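Home Journals Topics Authors About Search

May 2020
Nuwan Amarasinghe

We use cookies to keep you signed in and to see which pages are read. Accept Settings

4. The bed as a folding surface

4.1 Why beds deserve a section of their own

When we began the Luvenstead household study we expected to write mostly about wardrobes. The wardrobe is where clothes are supposed to end up, and most of the earlier writing we knew treated everything before that point as a sort of corridor. Our diaries said something else. In home after home the garment's longest and most eventful stop between the drying rack and the shelf was the bed, and we became very fond of this finding, partly because everyone we told it to laughed and said "of course."

A bed is a wonderful work surface. It is wide, it is at a height that suits people who are standing and people who are kneeling, and it is already covered in cloth, so that a dropped sleeve lands on something clean. It is also soft, and this matters a great deal more than we first understood. A hard table holds a crease. A mattress gives under the hand, and a fold pressed into a garment on a mattress is a looser, rounder fold than the same fold made on wood. Several of our participants knew this perfectly well and had strong opinions about it. One woman in the Dalsgaard homes folded shirts on the kitchen table and jumpers on the bed, and had done so for so long that she had stopped noticing the trip down the hall.

We visited 9 homes in Morkholm and 9 in Dalsgaard. Each household kept a laundry diary and then went through one load with us, talking as they worked. The Timia coding sheet (Section 3.2) was used throughout, with the small change that "surface" became its own column.

4.2 Fuzzy knits

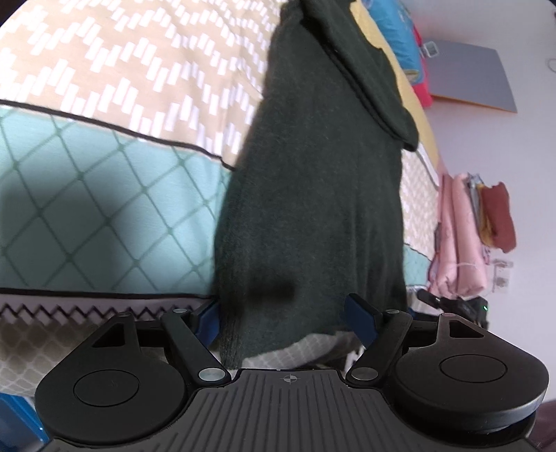
Figure 4. Dark green knit sweater during handling beside a bed.

Sweaters gave us the richest talk of the whole study. People who folded a pillowcase in silence would slow down at a sweater and begin to explain themselves, often with real tenderness. A woven shirt has seams, a placket and a stiff collar, and these tell the hands where to go. A fuzzy knit offers much less. When one is held up, as the green sweater in Figure 4 is, the upper part can curl over into a thick, rolled edge that runs on the diagonal, and the person folding has to decide whether to open that roll out first or lay the garment down and deal with it there. Participants split on this question, and they split with feeling! We called the two groups lifters and spreaders.

Lifters like to hold the sweater up, let its own weight pull it straight, and lower it to the bed in something close to its final shape. They described the hanging moment as the point where they find out what they have. Is it inside out? Is one arm still up inside the body? Lifters also tend to give a small shake, and the shake was given very different meanings: getting the air back into the wool, getting the cat hair off, or simply marking the start of the job.

Spreaders think all of this is hard on the knit. They set the sweater down in a heap and coax it outward from the middle with flat palms. It takes longer, and it needs more bed. The gain, according to the people who work this way, is that the shoulders never get pulled. "It's already heavy," one Morkholm participant told us. "I don't want it hanging off its own neck." Spreaders were more likely to have been taught by somebody, usually a grandmother, and more likely to have handed the method on to their own children, with mixed results.

Both groups agreed about cuffs. A ribbed cuff is springier than the sleeve it finishes, so it pulls itself together into a bunch and drags the sleeve end along with it. We had not thought about cuffs at all before the visits. By the end we had a whole page of notes on them. Some people tuck the cuff under first and fold the sleeve over it. Others bring the sleeve across the back and leave the cuff to lie as it pleases, on the grounds that it will be hidden anyway. A third, smaller habit was to fold the sleeve back on itself so that the cuff ends up near the shoulder, and this makes a bulky but very stable square.

4.3 What the bedding does

The second thing we had underrated was the bed's own covering. We had coded it, at first, as background. The diaries soon cured us of that. People made use of what was already on the bed in all sorts of clever ways, and many of these uses had never been put into words until we asked.

The simplest is contrast. A dark garment on a pale or bright sheet shows its outline at once, and a sleeve that has slipped under the body is easy to notice. Participants with dark bedding told us they folded dark knits by feel, and two of them put a towel down first. One man kept an old yellow fitted sheet on the guest bed all year for this reason, and he was delighted to be asked about it.

The next is alignment. Stripes, checks and borders work as ruled lines. We watched a teenager in Dalsgaard line up the hem of every T-shirt with a printed stripe on her duvet cover. She did it quickly and without looking as if she was measuring anything, and her stack came out nearly square. When her mother changed the bedding between visits, the stack got visibly less even, and the teenager blamed the T-shirts.

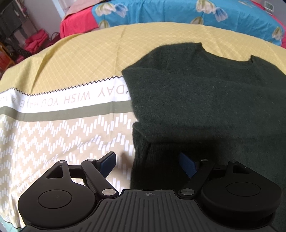 Slip is the third, and here the opinions were strongest of all. A smooth cotton sheet lets a garment slide, so one can turn it around in place without lifting it. A textured or fleecy cover grips the wool. Spreaders preferred the smooth kind, as one would guess from how they work, and lifters did not much mind. A few people complained that a loosely tucked sheet travels with the sweater when the sweater is tugged, so that the fold and the sheet have to be straightened together. Our notes describe this as "double tidying," a phrase we borrowed from a participant who said it with a long sigh.

There is a cost to using the bed, of course. Fuzzy knits leave fibers behind, and those fibers end up under someone's cheek at night. Households handled this in quite different ways. Some always folded before making the bed, so that the top cover went on afterward and sealed everything in. Others did the reverse and folded only on a made bed, treating the bedspread as the work surface and shaking it out of the window when they were done. We found no sign that either order was quicker. What it did affect was when in the day folding took place, and so who in the house was likely to be the one doing it. Where folding came before bed-making, it was a morning job. Where it came after, it drifted into the evening and competed with the wish to lie down.

4.4 Stalled piles

That competition leads to what participants called the pile, the mound, or in one home "the other sleeper." A pile stalls when clothes brought to the bed are not folded before the bed is needed. They are then moved to a chair, or to the far side of the mattress, and brought back the next day. We were thrilled by how exactly people could trace these trips. One diary follows a single load through over 9 moves before anything in it was put away, and the writer records each of them with good humor.

Sweaters were the garments most often left until last in a stalled pile. The reasons people gave tie back to everything above: they need the most room, they call for a decision at the start, and a poor fold shows on the shelf. Small items get picked off the pile first because each one feels like progress. So the knits sink, and by the time they are reached they have picked up creases from lying under everything else. Three participants had turned this around by taking the knits out first and laying them flat along the foot of the bed, one on top of another, before touching a single sock. All of them reported that the rest of the load then went quickly, and two said they had come to enjoy it.

We should be careful here. Our homes were chosen through friends of friends, all had at least one double bed, and everyone knew we were coming. People who never fold at all are unlikely to have said yes to us. A study of shared rooms and bunk beds would very probably find other surfaces doing this work, such as the top of a washing machine or the floor, and we would love to read it. Still, the pattern held in both towns, and it held across ages. The surface shapes the fold, and the state of the surface shapes the hour at which folding gets done. In Section 5 we follow the folded garments to the shelf and look at how long each kind of fold lasts once other hands start reaching into the stack.

Previous section Next section Back to contents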